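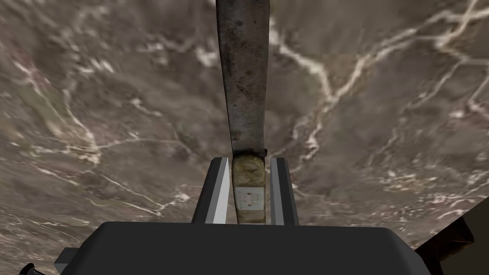 Frequently Asked Questions

Welcome, and thank you for stopping by! We run a small mail-in and drop-off sharpening service out of our shop in Brakham, and over the years the same questions have come up so often across the counter that it seemed kinder to everybody to write the answers down. If yours isn't covered, please do call or write. We like talking about knives more than is probably good for us.

What do you sharpen?

Kitchen knives of nearly every sort, plus pocket knives, cleavers, kitchen shears, sewing scissors and garden pruners. We also take wood chisels and plane irons, though those go in a separate pile and take a bit longer. We don't do saw blades, hair clippers or mower blades. The hardware store in Satden takes in mower blades during the growing season, and we're always happy to send people their way.

Can you do serrated bread knives?

Yes, with one small warning. Each of those little scallops has to be worked with a tapered rod, so it's slow going and costs more than a plain edge. If your bread knife was inexpensive to begin with, you may be better off replacing it, and we'll tell you so before we start.

My knife is very old and stained. Is it worth bringing in?

Very often, yes! A gray or bluish color on an older carbon steel blade is usually just patina, which comes from years of onions and tomatoes and does no harm at all (plenty of cooks are rather proud of theirs). Orange or reddish rust is a different matter and should come off. Light rust rubs away with a fine abrasive and a drop of oil. Deep pitting is harder, and if the pits run right up to the cutting edge we may have to take off more steel than you'd like, so we always ask first. We don't polish a blade bright unless you want it that way.

What about loose or cracked handles?

We can re-glue a loose handle and replace rivets on most full-tang knives. Old handles of bone, horn or early plastic need a gentler touch, so tell us if you know what yours is made of, and please don't soak it beforehand. Hot water is hard on all of them.

How much does it cost?

Straight kitchen knives are priced by blade length, and the current list is taped up by the register. Repairing chips and broken tips is extra. Whole-block orders can be quoted ahead of time, and the most we'll take from one household at a go is 40 pieces, a limit we set after a very cheerful family brought in everything their grandparents had ever owned.

How long will I be without my knives?

Drop-offs are normally ready in two working days. Mail-in orders take a little longer on account of the post. The week before Thanksgiving is our busiest of the year, and May is oddly busy too, with everyone pulling out their pruners at the same moment.

How should I pack knives for mailing?

Wrap each blade in several layers of newspaper, fold a piece of heavy cardboard around it, and tape the cardboard shut all the way along, including over the tip. Put the bundle in a sturdy box with enough padding that nothing slides. Include a slip with your name, return address and phone number. Please don't use a padded envelope, however thick it looks.

How often should I have them sharpened?

For a home cook who uses a honing steel now and then, once or twice a year is plenty. Glass cutting boards will shorten that considerably, and so will the dishwasher.

Do you sell knives too?

A few. There's a shelf of reconditioned ones by the window, and we stock the Lazarević whetstones in two grits, for folks who'd like to learn to do it at home. We're glad to show you the basic stroke if the shop is quiet.

Is there anywhere to park?

There's street parking out front, and the lot behind the Ravthorpe building is free for customers. Come in by the side door if you park there, and keep your knives wrapped until you reach the counter, please.

Page updated 2018-10-31 | Contact: shop counter, 622 Mill Street, Brakham | All rights reserved | Back to top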